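Endley Two-Door Shoe Cabinet, White
Druter Hallway and Cloakroom Furniture – Storage Range

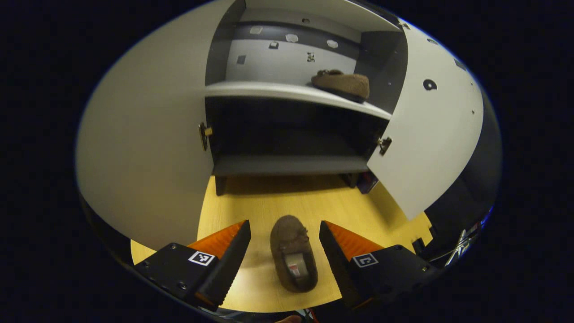
Overview

The Endley is a compact storage cabinet intended for entrance halls, staff cloakrooms and shared residential buildings. It has two hinged doors in white and a single fixed shelf, also white, which divides the inside into an upper and a lower compartment. The doors swing wide, so that shoes and slippers can be placed on the shelf or removed from it without reaching round a half-open panel.

The upper compartment has a pale grey back wall within a dark grey surround. The lower compartment is suited to items that are needed less often, such as outdoor boots in summer or a box of polish and brushes. The bottom board is dark grey and stands on short legs, which keep it slightly clear of the floor.

Suitable use

The cabinet is designed for dry indoor use. It may be used for everyday shoes, house slippers, folded bags and small cleaning items. Suede and other soft footwear should be kept on the shelf, away from boots that have been worn outdoors. Wet footwear should be left to dry on a mat or tray before it is put away.

The Endley is not recommended for bathrooms, unheated porches or garages. It should not be used for food, paint or garden chemicals.

Positioning

Place the cabinet on a level floor with its back to a wall. Both doors should be able to open fully without striking a radiator, skirting board or neighbouring furniture. Where the floor is uneven, the cabinet should be moved or the floor made good. Card or folded paper should not be pushed under the legs.

In buildings used by children, the cabinet must be fixed to the wall. Wall fixings are not supplied, as the correct type depends on the wall.

Doors and hinges

The doors are hung on metal hinges. Check the hinge screws after the first month and tighten them by hand if required. Power tools may damage the screw holes. If a door begins to drop or rub, stop using it until the hinge has been inspected.

Care

Wipe the doors and shelf with a soft cloth dampened in warm water and a little washing-up liquid, then dry with a second cloth. Grit should be brushed from the bottom board before wiping. Do not use bleach, scouring powder or wire wool – these will mark the white surfaces.

Ordering

Product code: 962
Range: Endley
Colour: white, with dark grey base
Delivery: flat-packed, ground floor only
Guarantee: six years, domestic use

Spare hinges and shelves may be ordered separately, quoting the product code. Orders for schools and housing providers are handled by our trade partner, Murkus, from whom a written quotation may be requested.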